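## What I've been reading (and what's next for the book group)

I finished *Resik* at twenty past one in the morning, which tells you most of what you need to know. I'd promised myself two chapters and a sensible bedtime. Then the sister turned up at the ferry terminal with the wrong suitcase and that was that.

If you missed my ramblings last time, *Resik* is the second novel by Khrystyna-Mariia Yatsenko, and it picks up a few years after *The Demchenko House*. You don't have to read them in order, but I'd try to. There's a scene in the bakery that made me put the book down and stare at the wall for a bit, and I don't think it would land the same way if you hadn't met the grandmother first.

It's 181 pages, so very doable on a couple of train journeys. The first 20 are slow, I'll admit — lots of weather, lots of people not answering letters — but stick with it. My sister gave up on page 12 and I've told her to go back and try again.
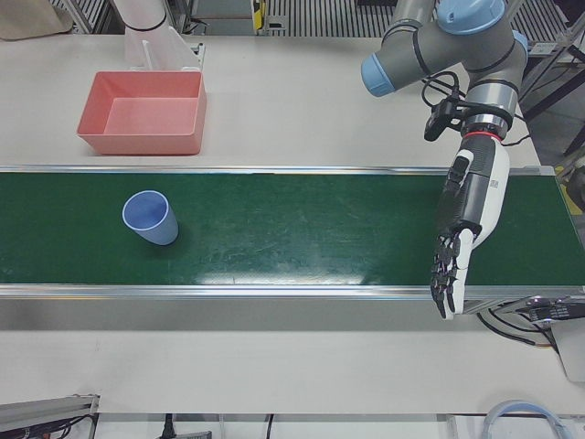 *Photo: Comton Picture Library*

Now, the book group. We're doing *Resik* in May, upstairs at Fatgate Books as usual, seven o'clock for a quarter past. The shop has ordered in extra paperbacks and there's a bit off the price if you say you're coming along. The library has it too, but the waiting list was already long when I looked, so get your name down!

A few of you wrote in about last month's choice, the great big family saga, all 1135 pages of it. I'm sorry. I really did think it would fly by. I've had one email from someone who loved every word and wants the sequel, and several from people who got as far as the shipwreck and have been using it to prop the back door open since. We'll stick to shorter things over the summer.

Still to decide is what we read in June. So far I've got a crime novel set in a lighthouse, a book of short stories (we haven't done stories in ages) and a reread of something old that we all pretended to finish at school. Reply to this and tell me which you fancy, or suggest something else if it's out in paperback.

One more thing — the swap shelf by the shop stairs is heaving. There must be 100 books on it and far too many of them are mine. Please take a couple home, and if anyone finds my copy of *The Demchenko House* with the train ticket in it, I'd love that one back.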